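November
von Gudrun Lammers

Thema: Tischdecke auf Holztisch, Stoff rutscht bei stehender Arbeit

g_lammers
Ich suche einen Ersatz für die Decken auf unseren Arbeitstischen. Massivholz, Oberfläche geölt, Plattenlänge 1342 mm (krummes Maß, die Platten wurden einmal gekürzt). Die Tische werden mit Decke benutzt, weil darauf Textilien gefaltet und Kleinteile sortiert werden und die Platte geschont werden soll. An den Tischen wird überwiegend im Stehen gearbeitet, dabei lehnt man sich mit Hüfte oder Oberschenkel an die Kante. Folge: Die Decke wandert nach hinten und wirft Falten, in denen kleine Teile hängen bleiben.

Zur Auswahl stehen zwei Stoffe. Der eine ist Varnilen, ein Mischgewebe mit 201 g/m² laut Datenblatt, Rückseite unbeschichtet. Der andere ist die Meterware von Mivo mit aufgerauter Rückseite, Flächengewicht auf Anfrage, Antwort steht aus. Die jetzigen Decken haben kein Etikett mehr, Zusammensetzung also unbekannt. Gewaschen wird extern.

Fragen: Reicht das Flächengewicht von Varnilen, oder muss eine Unterlage dazu? Und wie haltet ihr es mit dem Überhang?

kantenfräse
201 g/m² ist für eine Decke, an der gearbeitet wird, zu leicht. Das Gewicht hält den Stoff auf Öl nicht, dafür ist die Oberfläche zu glatt. Eine Unterlage aus Molton löst das Problem, sofern sie selbst nicht wandert, also mit Gummizug an den Ecken. Dann spielt der Oberstoff fast keine Rolle mehr.

Zweitens: Geölte Platten mögen keine dauerhaft aufliegende dichte Schicht. Kein PVC, kein Wachstuch. Ich habe eine Eichenplatte gesehen, die nach einem Sommer unter Wachstuch klebrig war.

Laizer
Widerspruch zum Molton. Eine weiche Unterlage macht das Falten von Textilien schlechter. Man drückt beim Glattstreichen in die Unterlage hinein, der Stoff darüber schiebt sich zusammen, und die Kante wird ungenau. Bei Handtüchern ist das egal, bei Hemden sieht man es. Für Kleinteile gilt dasselbe, Schrauben und Knöpfe bleiben liegen, wo sie hineingedrückt wurden, und lassen sich schlecht zusammenschieben.

Mein Vorschlag: eine Decke, keine Unterlage, Klammern an den Schmalseiten. Klammern für Plattenstärken bis 40 mm gibt es überall.

kantenfräse
Klammern an einer Arbeitskante halte ich für einen Fehler. Daran bleibt man mit Ärmeln hängen, und auf geöltem Weichholz gibt es Druckstellen.

Laizer
Schmalseiten, nicht Arbeitskante. Und Druckstellen nur bei Metall ohne Kappe.

kantenfräse
Bei einem Tisch, um den herumgegangen wird, ist jede Seite irgendwann Arbeitskante. Gudrun müsste mal schreiben, wie die Tische stehen und wer von wo herankommt. Ohne diese Angabe raten wir.

g_lammers
Die Tische stehen frei im Raum, Zugang von allen Seiten. Zwischen den Tischen bleiben rund 600 mm Durchgang, an einer Stelle weniger. Stühle sind vorhanden, werden aber zum Arbeiten meist zur Seite gestellt.

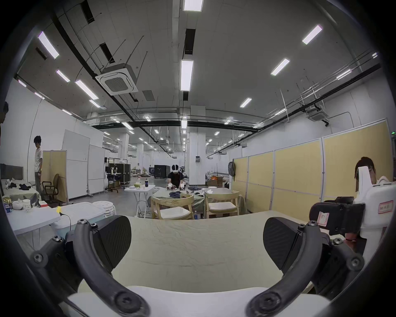

Der Überhang ist für mich inzwischen der wichtigere Punkt. Die alten Decken sind unterschiedlich lang gesäumt, vermutlich durch Einlauf beim Waschen, und je länger der Stoff hängt, desto eher wird er von einem Stuhl oder einem Knie mitgenommen. Maßgeblich ist der Holztisch mit der graugrünen Decke. Die beiden hellen Holzstühle mit den weißen Sitzpolstern stehen links und rechts davon, gearbeitet wird vorgebeugt über der Platte. Das dunkle gefaltete Tuch darauf gehört zum Arbeitsmaterial. Unter dem Tisch landen außerdem Getränke, auf dem Foto die blaue Kunststoffflasche am Stuhlbein. Wer sich danach bückt, greift am Stoff vorbei oder zieht daran. Ein zweiter Tisch hat eine helle Decke, darauf liegt schwarze Kleidung. Der Kontrast ist gut, die Farbe würde ich dort beibehalten. Zum Sortieren dunkler Teile ist die graugrüne Decke schlechter geeignet.

hgebru
Ich komme aus der Wäschereitechnik und gehe nur auf den Einlauf ein. Ungleich lange Säume entstehen selten allein durch das Waschen. Häufiger ist, dass ein Teil der Decken quer zur Webkante zugeschnitten wurde, ein anderer Teil längs. Kette und Schuss laufen unterschiedlich ein. Vor der Neubestellung also festlegen: Webkante parallel zur langen Tischseite, bei allen Decken gleich, und das in den Nähauftrag schreiben. Stoff vor dem Zuschnitt einmal waschen und trocknen, und zwar mit dem Programm, das später verwendet wird. Die externe Wäscherei soll das machen, nicht die eigene Maschine.

Wenn ihr bei Mandatance waschen lasst: Dort kann man für Tischwäsche ein Restfeuchteprogramm mit anschließendem Mangeln vereinbaren. Gemangelte Decken liegen flacher und wandern nach meiner Erfahrung weniger, der Effekt ist aber nach einem Arbeitstag weg.

Hiwot Gebru

g_lammers
Danke. Ja, Mandatance, bisher ohne Mangel. Im Nähauftrag stand zur Laufrichtung nichts, ich habe nachgesehen.

Laizer
Zur Farbe noch: Eine Mittelfarbe ist für gemischtes Material der beste Kompromiss. Auf Weiß sieht man dunkle Teile gut und weiße gar nicht, auf Schwarz umgekehrt. Graugrün ist beides mittelmäßig. Wenn ihr nach Tisch trennt, was worauf bearbeitet wird, könnt ihr gezielt hell und dunkel nehmen. Wenn nicht, würde ich die vorhandene Farbe behalten und bloß auf matten Stoff achten. Glänzendes Gewebe stört unter Deckenlicht mehr als ein schwacher Kontrast.

tischbein_r
Warum überhaupt Stoff? Eine Schreibunterlage aus Linoleum in Plattengröße, lose aufgelegt, rutscht nicht, lässt sich abwischen und hat keine Falten. Kosten einmalig, kein Waschen.

g_lammers
Geprüft und verworfen. Die Tische werden abends anderweitig genutzt, die Auflage müsste also täglich herunter. Eine Linoleumplatte in der Länge trägt niemand allein durch einen Durchgang von dieser Breite, und gerollt lagern lässt sie sich schlecht.

tischbein_r
Dann teilen. Zwei Hälften mit Stoß in der Mitte.

kantenfräse
Im Stoß sammelt sich genau das, was sie sortieren will.

tischbein_r
Bei sauberem Schnitt nicht. Aber gut, wenn täglich geräumt wird, ist Stoff im Vorteil.

hgebru
Nachtrag zum Überhang, weil oben danach gefragt wurde. Für gedeckte Tafeln rechnet man deutlich länger als für Arbeitstische, die Zahlen aus dem Gastrobereich sind hier also unbrauchbar. Für Tische, an die man dicht herantritt, würde ich den Stoff nur so weit überstehen lassen, dass der Saum unter der Plattenkante hängt und die Platte beim Anlehnen nicht frei wird. Doppelter Saum, 12 mm breit, mit eingenähtem Bleiband an den Längsseiten. Bleiband für Gardinen, ummantelt, die leichte Ausführung. Vorher mit der Wäscherei abklären, manche nehmen Ware mit Bleiband nicht in die Mangel.

kantenfräse
Bleiband in der Mangel geht schief, das würde ich gar nicht erst abklären. Dann entweder Bleiband oder Mangeln.

hgebru
So pauschal stimmt das nicht. Bei Muldenmangeln mit gefederter Mulde und ummanteltem leichtem Band habe ich keine Schäden gesehen. Bei starren Mulden würde ich es lassen. Deshalb abklären.

kantenfräse
Einverstanden, mit der Einschränkung, dass am Telefon kaum jemand weiß, welche Mulde in der Halle steht.

Laizer
Alternative ohne Blei: Eckabnäher, sodass die Decke wie ein flacher Deckel über der Platte sitzt. Mit vier Abnähern verschiebt sich nichts mehr, der Überhang kann kurz bleiben, und gemangelt wird halt nur die Fläche. Nachteil ist, dass die Decke dann genau für ein Plattenmaß taugt. Bei 1342 mm passt ohnehin keine Fertigware, der Zuschnitt ist also in jedem Fall Sonderanfertigung. Ich würde je Ecke etwas Luft lassen, sonst bekommt man sie nach der ersten Wäsche nicht mehr drauf.

g_lammers
Die Abnäher gefallen mir. Sind die Platten alle gleich lang, sollte das gehen. Gekürzt wurden sie am selben Anschlag, gemessen habe ich bisher allerdings nur eine. Ich messe am Montag die übrigen nach, Länge und Breite jeweils an beiden Enden.

Frage dazu: Funktioniert ein Abnäher bei Varnilen, oder franst das bei der lockeren Bindung aus?

Laizer
Überwendlich versäubern, dann ja. Beim Stoff von Mivo würde ich die aufgeraute Seite nach unten nehmen und auf die Abnäher verzichten, die Reibung sollte reichen. Getestet habe ich das nur auf lackiertem Holz.

kantenfräse
Auf Öl ist das Ergebnis nicht übertragbar. Ein Musterstück zuschneiden, auflegen, an der Kante ziehen. Kostet einen halben Meter Stoff.

g_lammers
Muster von beiden Stoffen sind bestellt. Plan: je eine Probedecke, Varnilen mit Abnähern, Mivo ohne, beide vorgewaschen bei Mandatance mit Webkante längs. Bleiband stelle ich zurück. Die helle Decke auf dem zweiten Tisch bleibt vorerst liegen. Die Maße trage ich nach, sobald ich sie habe.

tischbein_r
Bitte auch die Plattendiagonalen messen. Gekürzte Platten sind gern außer Winkel, und bei Abnähern merkt man das sofort an der Ecke.

g_lammers
Notiert, Diagonalen kommen dazu.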